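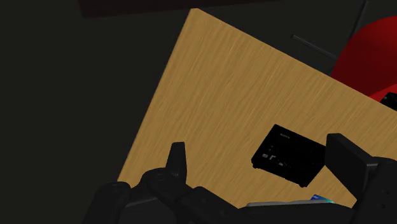 ## 4. Seating, Sightlines, and Early Departure

The interviews in the previous section showed that guests rarely give a single reason for leaving a stage show before the end. They mention the heat, a restless child, a lunch booking, or the fact that they had seen the show on an earlier visit. In this section we set those reasons aside and look at where the guests were sitting. The data come from two theaters with sit-down musical shows, the Vukura Theater at Drultow Park and the Pesby Music Hall at Bogdan Gardens. Both run a show of similar length several times a day, and both admit guests through one set of doors and release them through another.

### 4.1 Data

Questionnaires were handed out at the exit doors during April, on weekdays and weekends, from the first show of the day to the last. Guests who left early received the same form as guests who stayed. After forms with no seat area marked were removed, 1,512 remained. Each form asked the guest to mark a seat area on a simple floor plan, to say whether the whole stage could be seen, and to give the main reason for leaving if they had left before the closing song. Families usually filled in one form together, so a form stands for a party and should not be read as one person.

The floor plan was redrawn once. In the first days of the survey, guests at Pesby confused the side balcony with the raised rear rows - the two share a staircase - and those forms were sorted by hand using the door at which they were collected. No such problem came up at the Vukura.

### 4.2 View of the stage

At the Vukura, the seats with the best view are in the middle block, a little behind the center aisle. The front rows are popular with children but are set low, and the lip of the stage covers the feet of the dancers. About 70 percent of the parties in the middle block said they could see the whole stage. The share was lower in the front rows and lower again along the sides, where the proscenium columns stand between the audience and the smaller of the side stages.

Several of the comments from the sides had to do with decoration and had no connection to the columns. 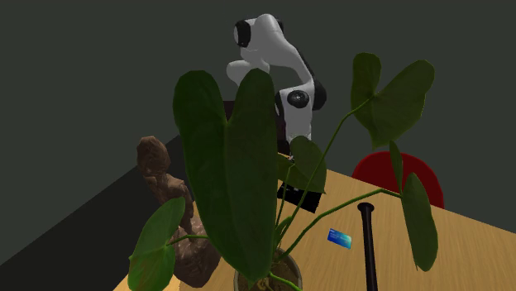 Complaints about planting were most common at Pesby, where the garden theme is carried into the hall and tubs stand along the front of the stage. A plant that looks modest on a drawing can take up a good deal of the view once it is in leaf and seen from a low seat. The large heart-shaped leaves of the potted plant at the near edge of the table in Figure 2 hide much of the middle of the table behind them, along with the lower end of the arm, while the upper part of the arm rises above. Guests in the Pesby front rows wrote of much the same effect: they could see the singers' hats and shoulders and lost the banjo player's hands. From the rear rows, which look down over the tubs, there were few remarks of this kind.

### 4.3 Departures

Parties who marked a blocked view were more likely to leave early in both theaters. The pattern held when parties with small children were looked at separately, although the difference was smaller for them. Parents of small children tended to leave during the slow ballad in the middle of the show wherever they were sitting. Other parties left most often right after the first big ensemble number, at the point where the house lights come up a little for the comic duet.

Seat area mattered in a second way. In both theaters the side seats are closest to the exit doors, and a party there can leave without passing in front of anyone. We can't fully separate this from the effect of the view. The rear rows at Pesby offer a partial check, as they have a clear view and also sit next to a door, and early departures from those rows were close to the average for the hall.

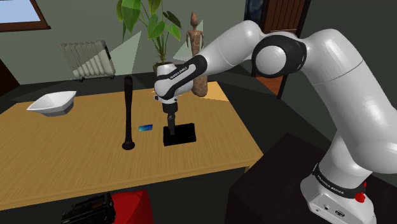 *Figure 3. White arm with black joint sections, gripper pointing down over a flat black object on the table.*

### 4.4 Limits of the survey

Neither theater assigns seats. Guests who arrive late take what is left, mostly at the sides, and late arrivals may already be short of time. The form did not ask when the party had come in. Weather was mild for most of the survey period, so the results say little about summer afternoons, when many guests enter a theater mainly for the air conditioning. Repeat visitors were also hard to identify. The form asked whether the party had been to the park before, but a number of annual pass holders wrote that they had visited many times and never gone into the theater.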